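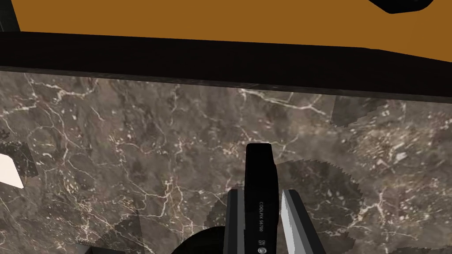 COOLPIX S6700, ON/OFF end.

Ticket 3481
Product: Famel photo shelf (desktop importer)
Opened by: Carola Reuter
Assigned to: Wiroj Limsakul
Status: Closed, with grumbling

Opened 23 June 2023

Carola Reuter wrote:
Famel has put my entire trip to Grillholm in December. I did not go to Grillholm in December. Nothing goes to Grillholm in December except the mail boat, and it sulks. The pictures came off the Coolpix the way they always do, card into reader, reader into laptop, click Import, make tea. When I came back the progress bar was full, the little bell had rung, and two weeks of early summer were filed under winter, next to my sister's fruitcake.

I have tried restarting Famel. I have tried restarting the laptop. I have tried importing again, and now I have two copies of everything in December. Please advise.

Wiroj Limsakul wrote:
Hi Carola. Please don't import a third time. Two questions. What date does the camera itself show in its setup menu, and did the battery go flat at any point before the trip?

Carola Reuter wrote:
The camera says it is December. The battery went flat in a drawer, where it had been since my last vacation. I charged it, the camera asked me something, and I pressed OK until it stopped asking.

Wiroj Limsakul wrote:
That would be it. The question was the date. You can fix the clock for future pictures in the camera's setup menu. For the ones already imported, do this:

1. In Famel, open the December folder and sort by Import Time, not by Date Taken.
2. Select the second import only and choose Remove Duplicates.
3. Select what's left from the trip, then Tools, Shift Dates.
4. Pick one picture where you know the real date and time. Type that in. Famel moves the others by the same amount.
5. Leave "Write to originals" unchecked until you've looked at the result.

Carola Reuter wrote:
Steps 1 and 2 worked. Step 3 gives me a gray box that says "Error 2086: shelf is busy." It has been busy since lunch. What is it doing in there?

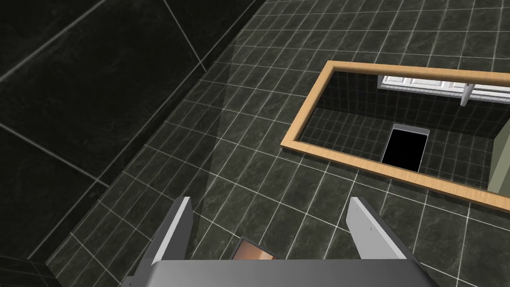
I should add that I don't know the real time of any of the pictures, because I was on vacation and had made a point of not knowing. The ferry ticket has a time on it, though, and I took a picture of the ferry. Will that do? The ferry was late, but I can estimate how late from how annoyed I remember being.

Wiroj Limsakul wrote:
The ferry will do nicely. If you're off by ten minutes, the pictures will all be off by the same ten minutes and will still be in order.

2086 is on our side. It means the thumbnail builder has locked the library and forgotten to unlock it. How many pictures are on the shelf altogether? Bottom left corner of the window.

Carola Reuter wrote:
More than 4000. I had no idea. A great many of them are of the same goat.

Wiroj Limsakul wrote:
Passing this to Ikechukwu, who looks after the thumbnail builder.

Ikechukwu Uzor wrote:
Known problem with big imports that get run twice. Quit Famel fully (File, Quit – closing the window just hides it). Go to the library folder, find the file called shelf.lock, and move it to the desktop. Start Famel again and wait for the bell before touching anything. If the bell rings, you can throw the lock file away. If it doesn't, put the file back and send me the log.

Carola Reuter wrote:
The bell rang. I shifted the dates using the ferry. Grillholm is now in early summer, where I left it. The fruitcake has also moved to early summer.

Wiroj Limsakul wrote:
I think the fruitcake was selected along with the trip. Edit, Undo Shift, then Ctrl-click the fruitcake to drop it from the selection and run step 4 again.

Carola Reuter wrote:
Done. Cake in December, goat in summer. You may close this, but I would like it noted that a program should be able to say "your camera thinks it is winter, do you agree?" before it files two weeks of a person's life.

Wiroj Limsakul wrote:
Noted, and added to the request list as "warn on odd camera date." It was already on there twice. Closing.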